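Home Reviews Policy Hearings Staff rights Contact

We use cookies to remember your settings and count visits. Accept Manage

Hitside hearing kit: a tidy binder that leaves the hard part to you

By Kamrul Munshi

Hitside is sold to universities and colleges as everything a staff misconduct panel needs to run a fair hearing. You get a printed binder of over 200 pages, a set of laminated prompt cards, a login to the online templates and a short course for panel members. Dillilel, the publisher, charges $600 for the single-campus version. I paid for mine with my own credit card and I've been through all of it, including the course, which I did twice in case I'd missed the useful bit.

I should say where I come from. I spent a long time sitting beside academic staff in disciplinary meetings as a support person, and a shorter time on the other side of the table, chairing panels. I'm not a lawyer. What I've seen go wrong is nearly always dull: a letter that didn't set out the allegation properly, a witness statement handed over the night before, a panel member who had already talked it over with the dean. A kit that prevented those three would be worth a lot more than $600.

The binder first. It's well made, with tabs that don't tear off and type you can read without glasses. The sections follow the life of a complaint, from first report to appeal. The chapter on drafting allegations is the best of them. It makes you write down the date, the place, the conduct and the clause said to be breached, and it rejects "inappropriate behaviour" as a description of anything. I'd photocopy that chapter for every HR office in the country if the licence allowed it (it doesn't, I checked).

After that it thins out. The chapter on investigations assumes the investigator and the decision-maker are different people. Fine in a big university. At a small college they may well be the same person, or two people who share an office wall, and Hitside gives this a single paragraph telling you to "manage the perception of overlap". How? If the person who gathered the evidence is also weighing it, the problem goes a good way past perception.

Then there's the hearing itself, or the absence of one. Tucked into the chapter on outcomes is a flow chart with a shortcut arrow marked "matter suitable for determination on the papers". Follow the arrow and you can get from investigation report to termination letter without the staff member ever speaking to whoever is deciding. The text does warn you to check your own policy and employment agreement first. The warning is in small type and the arrow is in bright green, and I know which one a hurried associate dean will follow.

If someone has a continuing job, and the agreement they work under promises them a hearing before they can lose it, the kit should stop you cold at that point. It should ask whether the promise exists and make you write down the clause number. The allegations chapter does exactly this sort of thing, so somebody at Dillilel knows how.

Timelines are another sore spot. The default response period in the templates is 14 days. You can change it, but you have to change it in each letter separately, and the appeal notice won't pick up what you put in the first one. I set up a pretend case with a longer period and ended up with a file in which two letters contradicted each other. An advocate would find that before morning tea.

The prompt cards are for the panel to hold during the hearing. Some are good. One simply tells the chair to ask whether the person has anything further to say, and I've sat in rooms where that would have saved everybody a great deal of grief. Others read like a call centre script. Reading "I can hear that this is difficult for you" off a laminated card to a person whose career is on the line would go badly, in my view.

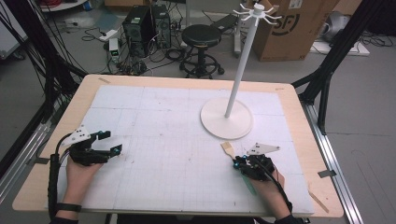 A white mug tree on a gridded mat.

The online course ends with a quiz, and you need 100 per cent to get the certificate. Sounds strict. You can retry each question straight away, though, with the wrong choice greyed out, so a determined person could pass without reading a word. The module on bias has actors playing a panel, and all three of them behave beautifully throughout. I'd have learnt more from watching one behave badly.

I also looked at Fawzy, the cheaper rival, which is templates only. Its letters are plainer and its allegation form is much weaker. It does have a proper page on conflicts of interest, with a declaration for every panel member to sign, and it carries your dates across from one letter to the next. Parnia College, where I gave a talk in November, uses Fawzy's letters alongside its own two-page hearing procedure, and that struck me as a decent arrangement for a place of that size.

So would I buy Hitside again? For the allegations chapter, possibly, if I was starting from nothing and somebody else was paying. I wouldn't hand it to a new panel and walk away. Cross out the green arrow, write your own page on who may decide what, and get someone who knows your employment agreement to read every letter before it goes. The sales page says Hitside makes your process "challenge ready". I couldn't find anything in the binder to back that up, and when I emailed to ask what it meant I was sent the sales page.

Dillilel says a new edition is on the way. I'll look at it when it's out, starting with the flow chart.

Comments (4)

redgum_rep: We had this at our place. The cards went missing after the first hearing and no one asked for them back. Agree on the letters contradicting each other, I've used it in an appeal.

Lorikeet: Bit harsh on the course I reckon. Our panel had never had any training at all, so even the well-behaved actors were a step up.

K. Munshi: Fair point Lorikeet. Better than nothing, I'd just like more than that for the price.

offcampus: Does the conflicts page in Fawzy cover people who have co-authored with the complainant? That's the one that always gets us.

Get new reviews by email. Enter your address Subscribe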